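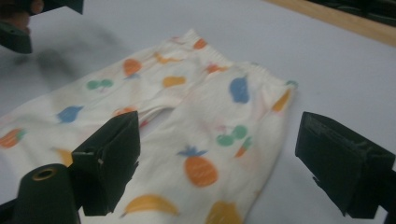 *Children's pants with a fruit print on the folding table, gripper in the foreground.*

**Rudd sets aside budget for 10 laundry-folding stations**

Rudd will buy 10 two-gripper folding stations from Terkum, with the first 2 due in December - and we can't wait to get started! The order also covers spare fingers and nine days of staff training.

"Small clothes are the fun part, and we planned the whole budget with them in mind," said Mireille Hourani, head of equipment planning.

Questions: Fadi Sfeir, Rudd press desk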